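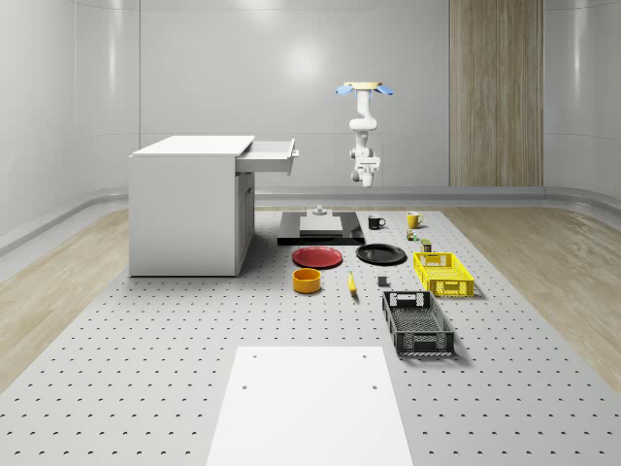 The simulated workspace used by the Hirnstead robotics club, with the arm mounted overhead and plates, mugs and baskets on the table.

Students in the Hirnstead High School robotics club will show their simulated robot arm project to families and other students on Tuesday, May 2, 2023, in the school library. Doors open at 6 p.m.

The club has been working since December on a program that moves household items from one spot to another on a virtual table. The arm, the table and everything on it exist only on the computer. Students write the instructions, run them and read the log to see where an attempt went wrong.

"We used to spend most of the year fixing one real arm," said Hipólito Iturra, who teaches computer science and advises the club. "Now every student can run the same task on a laptop the same afternoon."

The club has logged 1,169 attempts so far. Of those, 479 were counted as complete under the rules the students wrote in January. An attempt is complete when the item ends up in the right place and nothing else on the table has been moved.

The drawer has been the hardest part. Students split into two teams, Flirnar and Quezada, and each wrote its own approach for working there. The Flirnar team plans the full path before the arm moves. The Quezada team has the program stop and check its position several times on the way down.

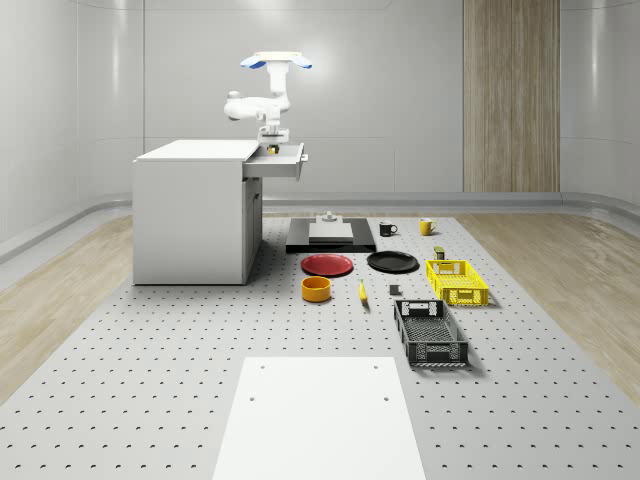
The gripper reaches down toward the open drawer, where a small yellow-green object sits.

Drawer tasks account for 221 of the attempts. The teams will compare their results at the event and then choose one version to enter in the Flukesent student contest, which accepts programs and a written report. Iturra said the report is due two weeks after the library event.

Visitors will be able to pick an item and a destination and have a student run the task. Admission is free. Students who want to join the club next year can sign up at the door or see Iturra in Room 114.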